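Cevgate Statements: data card

Version of May 19, 2022
Maintained by the Pudero project, Garkville

Cevgate is a collection of public statements about summit meetings between governments. It has press releases, joint declarations and transcripts of press conferences. It was made for people who study how the same meeting is told by different delegations.

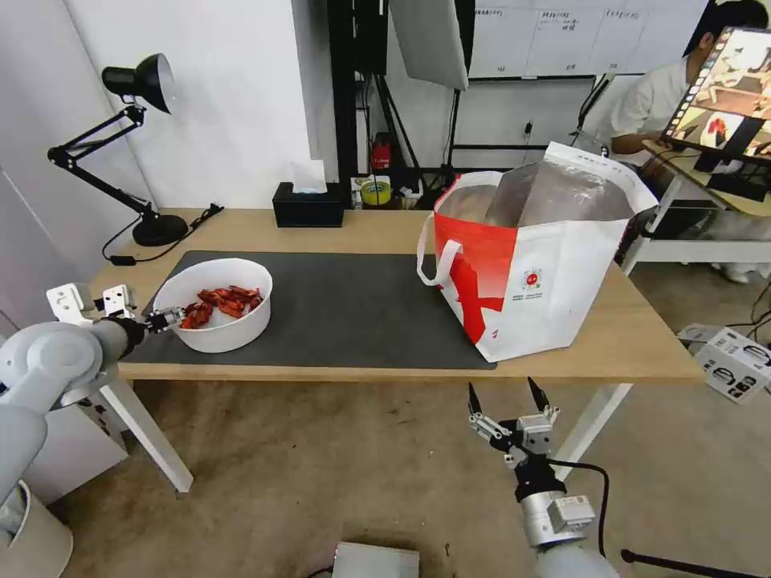
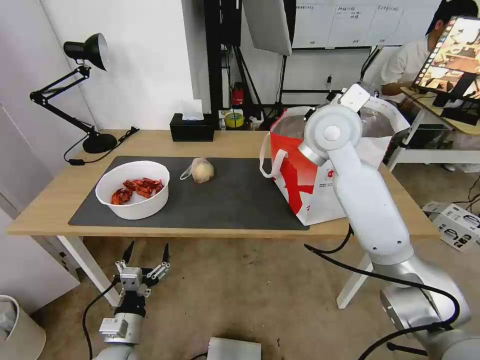
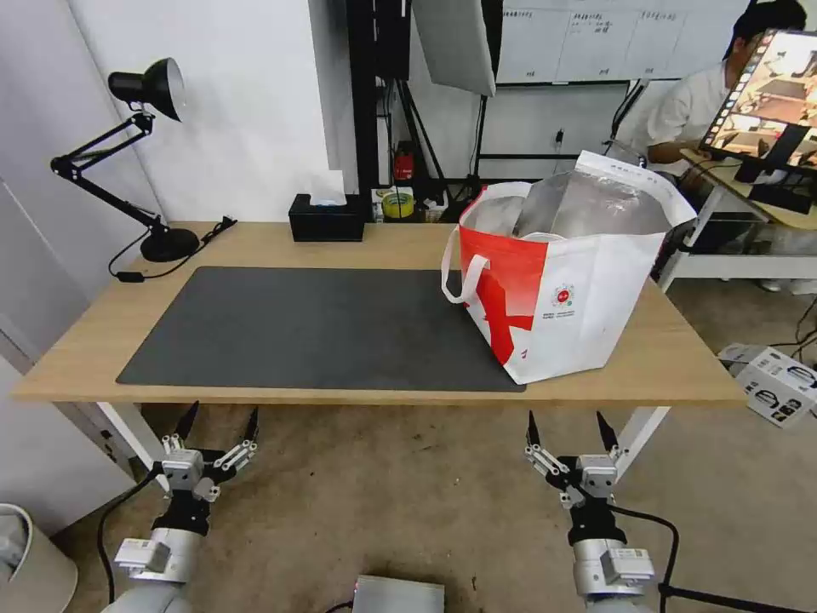 The white and red bag on the right side of the table.

Can I use the collection to find out what a leader really said in a closed session?
Only what was published later is in the collection. If a spokesperson repeated the words of a leader in front of the press, you will find them under the spokesperson, with the field "reported" set to true. We did not try to guess what was said behind closed doors, and we ask users not to present a reported sentence as a direct quotation.

What is inside

The files are divided in 3 folders. The folder "joint" has texts which all participants signed. The folder "national" has texts which one delegation published alone. The folder "press" has transcripts, cut into turns, so that each question from a journalist and each reply is one record.

Every record has 6 fields: id, meeting, delegation, language, reported, text. The date of publication is part of the id. When the original page did not give a date, the id has zeros in that place. Please do not delete those records automatically, many of them are early drafts of declarations and they are useful for comparison.

Languages

Texts are kept in the language of publication. If a government published an English version by itself, it is a separate record with the ending "en". We made no translations of our own. Some official English versions are shorter than the original, and in the "national" folder this happens quite often.

How the labels were made

The delegation label was given by 2 readers who worked separately. Where they did not agree, the record was discussed and the label was decided together. The most difficult cases were statements by a host country, which sometimes speaks for itself and sometimes for all the guests, even in the same paragraph. We labeled such text by the first sentence. This is a simple rule and you may prefer another one.

The field "reported" was filled with the Bakke script and then checked by hand in the "press" folder only. In the other folders it can be wrong, mostly where quotation marks were lost when the page was saved.

Known problems

Small delegations publish less, so they are weakly represented. A count of words per country will tell you more about the size of its press office than about its role in the talks.

Some transcripts have the mark "inaudible". We left it as it was.

Titles of officials are written as in the source. The same office can have several spellings, and there is no table to connect them yet.

Changes planned for June

Correction of character errors in the "joint" folder. A short list of meetings where the final declaration was changed after publication, with both texts.

Reporting a mistake

Please send the id of the record and the address of the page where you saw the correct text. Without the id we usually cannot find it.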